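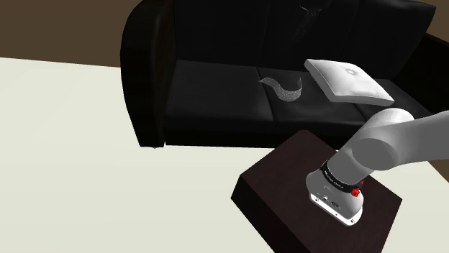
I've been with Tiltitz for a good many years now, and we look after furnished rental apartments, getting them straight between one tenant and the next. Since March our branch has been part of a trial where arms do some of the living room tidying, and they planned it all out in simulation first, which is where the view I've posted comes from. Anyone who has done this job will know the kind of room: black leather sofa, one white pillow, a strip of gray cloth left twisted up on the seat, pale carpet that shows everything. I have a team of people I'm fond of, and they keep asking me what their day will look like by next year. What did it change where you work, and what should I be asking for while it's still a trial?
Radomir Tomić, posted 6/23/23

Borislav Trajkovski
Hello Radomir, and I feel for you, I was in the same spot at Skotar. We clean and turn over 76 apartments and nobody lost their place, but the work did shift around quite a bit. The straightening up of pillows and throws went to the machine, and my people ended up with more of the kitchens and bathrooms, which are harder on the knees and the back (mine included!). So my first piece of advice is to ask for rotation, in writing, before the trial ends. We got ours late and two good colleagues had already asked to transfer.
The other thing is training. The company offered us 2 hours and we pushed until it was paid time and a full day, with somebody there who could answer questions. Ask who is allowed to stop the thing, too. At our place it was only the shift lead at first, and that made everybody nervous until it was changed to whoever is in the room. And do let your team watch the simulations if they're willing! Ours spotted plenty that the planners had missed, such as how differently a loose bit of cloth behaves from a pillow.

Bellano
get the union in early. we didn't

Borkowska
Same here with the heavier work, Borislav is right about that. We also got a small raise for it, up to 61 cents an hour depending on grade, so it's worth asking.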